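Ein Jahr ohne Küchentisch

Im Februar habe ich meinen Esstisch verkauft. Er war aus Eiche, 232 Zentimeter lang und für die Wohnung in Gatow von Anfang an zu groß. Ich hatte ihn von der alten Wohnung mitgenommen, in der die Küche zugleich Wohnzimmer war. Hier stand er quer im Raum, und wer auf den Balkon wollte, musste sich an der Heizung vorbeischieben. Ein Käufer hat sich nach drei Wochen gefunden. Seitdem beschäftigt mich eine Frage, die größer geworden ist, als sie sein müsste: Wie viel Tisch braucht ein Mensch, der überwiegend allein wohnt und zweimal im Monat Besuch bekommt? 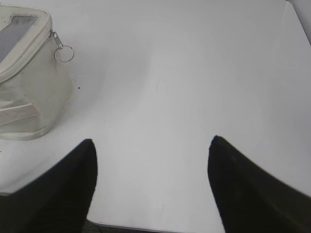

18. Juni 2026 -- Notizen aus Gatow -- Abgelegt unter: Wohnen, Haushalt

Die Überschrift stimmt übrigens noch nicht ganz. Bis zum vollen Jahr fehlen etliche Monate, und ob ich so lange durchhalte, weiß ich nicht. Ich habe mir vorgenommen, vorher nichts Endgültiges zu kaufen. Der Grund ist einfach: Bei meinen letzten Möbeln habe ich jedes Mal zu schnell entschieden und dann jahrelang um den Fehler herum gewohnt.

Zuerst habe ich am Schreibtisch gegessen. Das ging eine Woche gut. Danach lagen Krümel in der Tastatur, und ich stellte fest, dass ich beim Essen E-Mails beantwortete und abends nicht mehr hätte sagen können, was es mittags gegeben hatte. Der Schreibtisch ist für mich als Essplatz erledigt. Er hat nur 60 Zentimeter Tiefe, und der Teller steht immer irgendwo, wo eigentlich Papier liegen sollte.

Der zweite Versuch war das Fensterbrett in der Küche. Es ist breit genug für einen Teller und ein Glas, und mit einem Barhocker kommt man gut heran. Im März war das morgens angenehm, die Sonne steht dann genau über den Gärten gegenüber. Abends zieht es dort. Zu zweit kann man am Fensterbrett auch sitzen, aber dann schauen beide hinaus und reden gegen die Scheibe. Für ein Frühstück reicht das, für einen ganzen Abend eher nicht.

Der dritte Versuch läuft noch. Ich habe mir einen Klapptisch geliehen, der an der Wand lehnt und nur aufgestellt wird, wenn ich ihn brauche. Das Aufstellen dauert keine Minute. Trotzdem habe ich in den ersten Tagen gemerkt, dass ich es mir überlege. Für ein Käsebrot klappt man keinen Tisch auf. Man isst es im Stehen an der Arbeitsplatte und hält die Hand darunter.

Daran hängt für mich inzwischen das ganze Thema. Ein Tisch, der immer dasteht, wird benutzt, auch für Dinge, für die er nicht gedacht ist. Auf meinem alten lagen immer Post, ein Ladekabel und mindestens ein Buch. Vor jedem Essen mit Gästen habe ich alles auf einen Stapel geschoben und den Stapel ins Schlafzimmer getragen. Das hat mich damals geärgert. Jetzt liegen die Sachen auf dem Fußboden neben dem Regal, und das ärgert mich mehr.

Ein Tisch, der weggeräumt wird, sammelt nichts an. Dafür verschwindet mit ihm der Ort, an dem man sich ohne Absicht hinsetzt. Ich habe früher oft noch eine halbe Stunde mit der leeren Tasse dort gesessen und nichts getan. Auf dem Sofa nehme ich sofort das Telefon in die Hand.

Höhe, Breite, Platte

Ich habe in den letzten Monaten viel gemessen. Beim Besuch in Möbelhäusern hatte ich einen Zollstock dabei, was die Verkäufer nicht weiter gestört hat. Die meisten Esstische sind zwischen 74 und 76 Zentimeter hoch. Ich bin eher klein und sitze an 73 besser. Zwei Zentimeter klingen nach wenig, aber nach einer Stunde merke ich sie in den Schultern.

Bei der Breite bin ich lange von 90 Zentimetern ausgegangen, weil der alte Tisch so breit war. In Gatow passen höchstens 80, wenn die Balkontür ganz aufgehen soll. Mit Klebeband habe ich den Grundriss auf den Boden geklebt und bin ein paar Tage darum herumgelaufen. Das kann ich jedem empfehlen. Auf dem Papier war die größere Variante kein Problem, mit einem vollen Wäschekorb im Arm sah die Sache anders aus.

Bleibt die Platte. Eiche geölt hatte ich, und sie war schön, aber jeder Topf und jedes Glas Rotwein machten mich nervös. Eine weiße Platte wirkt in einem kleinen Raum heller. Sie zeigt dafür alles. Wer bei Tageslicht schräg über eine weiße Fläche schaut, sieht jeden Wischer und jede matte Stelle, auch direkt nach dem Putzen. Ich wusste lange nicht, ob mich das stören würde. Inzwischen glaube ich, dass mich Gebrauchsspuren auf Weiß weniger stören als Flecken im Holz. Auf Holz habe ich sie als Schaden empfunden, auf Weiß als Zeichen, dass man mal wieder wischen könnte.

Beim Wischen selbst bin ich bei warmem Wasser mit einem Tropfen Spülmittel geblieben, danach trocken nachreiben. Schmutzradierer habe ich an einem alten Regalbrett ausprobiert. Die Streifen gingen weg, aber die Stelle glänzte hinterher anders als der Rest. An eine Tischplatte würde ich damit nicht gehen.

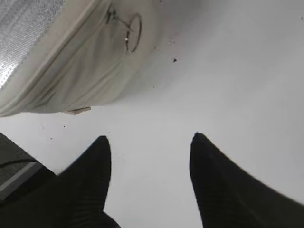

Was ich bisher ausgegeben habe

Der alte Tisch hat weniger gebracht, als ich wollte, und mehr, als ich zuletzt erwartet hatte. Davon habe ich den Barhocker bezahlt und zwei Stühle neu beziehen lassen. Der Bezug hat 166 Euro gekostet, für beide zusammen und mit Abholung. Die Stühle behalte ich auf jeden Fall, egal was davor stehen wird. Für das Klebeband und einen neuen Zollstock kamen noch einmal 19 Euro dazu. Der alte Zollstock war am zweiten Gelenk gebrochen und hatte mir vermutlich schon länger falsche Maße geliefert.

Für den Tisch selbst habe ich mir eine Grenze von 1.000 Euro gesetzt. Ein Tischler hat mir für 140 mal 80 Zentimeter einen Preis genannt, der nur knapp darunter liegt, ohne Lieferung. Gebraucht wäre es deutlich billiger, aber die Höhe stimmt dann fast nie, und Tischbeine kürzen traue ich mir nicht zu -- jedenfalls nicht so, dass hinterher alle vier gleich lang sind.

Wie es weitergeht

Den Sommer über esse ich ohnehin meistens auf dem Balkon. Der Klapptisch bleibt so lange an der Wand, der Besuch hat sich daran gewöhnt und klappt ihn inzwischen selbst auf. Im Herbst will ich mich entscheiden. Momentan tendiere ich zu 140 mal 80, weiße Platte, abgerundete Ecken und ein Untergestell mit den Beinen ganz außen, damit man auch an der Stirnseite sitzen kann.

Offen ist noch die Lampe. Sie hängt dort, wo früher die Mitte des großen Tisches war, und damit für jede kleinere Lösung zu weit links. Ich habe mir den Kopf bisher zweimal daran gestoßen. Ein Haken in der Decke würde genügen, das Kabel ist lang genug. Den Haken habe ich schon gekauft, er liegt auf dem Stapel neben dem Regal.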